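Home | Units | Handouts | Lab bookings | Contact

Handout 7: Grip faults, and the crayfish problem
Posted in April by Thérèse Sandhu 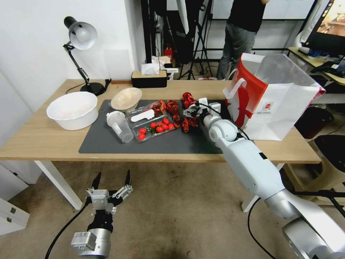

Last week we covered grasping things that behave themselves. Blocks, cups, boxes. This week is food, and food has opinions. The clearing-up task on the Ellham bench is the one you'll be marked on, so read this before you book a slot.

The fault first. On Saturday the right arm closed on a crayfish, reported a good grasp, and carried on closing. The shell gave way. The controller saw the force drop, decided it had lost the object, and squeezed harder to get it back. Very conscientious of it. By the time Nuwan Ekanayake reached the stop button we had a good deal of crayfish and not much of it in one piece.

What the log shows

The grip limit was set to 70 newtons, left over from the Dudek block trials. Nobody changed it, me included. The slip check runs every 300 milliseconds, which is a long time if you are a crustacean. It also has only one idea about what a falling force means. A crushed shell and a slipping block look the same to it, and it answers both by tightening.

Hertta Lehtinen asked in the tutorial why the camera didn't catch it. The camera was working. Our code doesn't look at the picture again between closing the fingers and starting the lift, so a perfectly good view of the disaster was recorded and ignored.

What changes for your runs

Load the soft-object profile before you start. It lives in the Kivov folder, under a name I regret.

If force falls after contact, the arm must hold still and flag a fault. No second squeeze.

Check the limit on screen, out loud, with your partner. Gladys Sotelo will ask to hear it.

Two people per run, one of them on the stop button and not on their phone. Hands stay off the mat while either arm is powered. A gripper that can crack a shell has no special fondness for fingers.

Cherry tomatoes are next, and they squirt.

For the write-up (2 pages, figures extra): draw the force curve you would expect from a slip and from a crush, and propose a test that tells them apart. "Use machine learning" is not a test. Ok-hee Yang has the log files, and the Bralik manual is on the shelf, minus its cover. Chapter 2 covers fault states.

Handouts | Previous | Next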